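Pasichnyk 302 is out, and the release notes have one line in bold: grasp labels can now span two hands. The rest of this item explains why that line took us all winter.

The hat-and-rack task has been our test bed for the new timeline tool, and it has a gift for finding bugs.
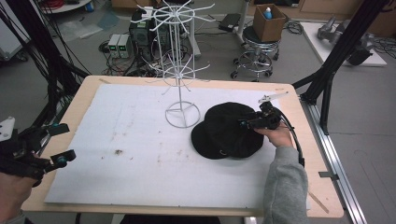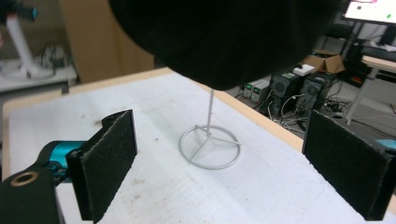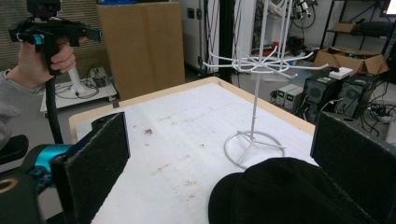 The old version of the tool kept a separate clock for each gripper and trusted them to agree. They did not agree. By the end of a long session the left and right streams could drift 50 milliseconds apart, and the planner, a literal-minded piece of software, learned that hats let go of people slightly before people let go of hats.

Ketia, our sync layer, now stamps every stream on arrival and refuses to save a session that drifts more than 10 milliseconds. It refuses quite often. We have made the error message more polite, and we are told this has not helped.

Perception is the other half of the story. Thin wire remains a sore point – the depth model sees a rack hook on one pass and open air on the next. A soft black hat is no kinder, as it offers the model very little to hold on to. The Brinton branch skips depth for both and matches outlines across views instead. It is slower, and it is wrong in ways we can at least read in the logs.

If you are upgrading, rerun the calibration script before you open any old sessions. Files saved before March will load, but the grasp labels come in as single-handed and need to be paired by hand. There are 2 known crashes in the pairing window, both caused by the undo key. Save first.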